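Minutes of the Equipment Review Meeting
Tidska Facilities Services
Held Jun 2, 2025, Meeting Room 2

Chair: Struan Baxter
Also represented: Operations, Training, Purchasing, Health and Safety
Apologies: Legal

1. Minutes of the previous meeting
The minutes of the May meeting were approved with one correction: under item 4, "rental" should read "lease."

2. Cevell hand-held gripper kit - review of the offer
The Chair recalled that the group is considering the Cevell kit as a means of recording washroom cleaning tasks for later use in robot training. The offer comprises paired hand-held grippers, marker cubes, cables, and a software license for 3 years. The supplier, Zeller, has confirmed that the price includes delivery and one day of instruction on site.

Operations reported on the wear of the jaw lining. Zeller will replace linings free of charge during the first year and will supply them at list price after that. Operations asked that a stock of spare linings be written into the order.

Health and Safety raised the matter of cables on tiled floors. The draft working instructions require cables to be routed behind the operator, but do not cover turning in a confined space. Training will revise section 2 of the instructions and circulate the new text before the next meeting.

Purchasing noted that the competing offer from Gavrilă remains open. It is lower in price but does not include the software license. The group asked for both offers to be set out on the same basis, with freight shown separately.

3. Storage and site matters
The kit would be kept in Room 116. Facilities confirmed that the room has been rewired; the previous wiring dated from 1992. A lockable cabinet is still to be ordered.

4. Working views attached to item 2
Grippers in use at a vanity area, and a gripper with the vanity and the room beyond:
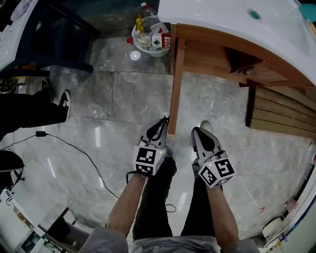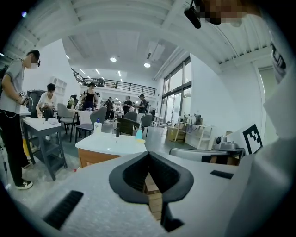 Operations asked whether the license could be moved from one site to another, given that washroom contracts change hands at short notice. Zeller replied by e-mail that a transfer is allowed once per contract year, on written notice, and that recordings already made remain with the customer. Purchasing will ask for this wording to appear in the order itself.

5. Decisions and actions
Decision on the Cevell offer deferred to the next meeting.
Purchasing: comparison of the two offers, with freight shown separately.
Training: revised section 2 of the working instructions.
Facilities: order for the cabinet in Room 116.

The date of the next meeting will be set by the Chair.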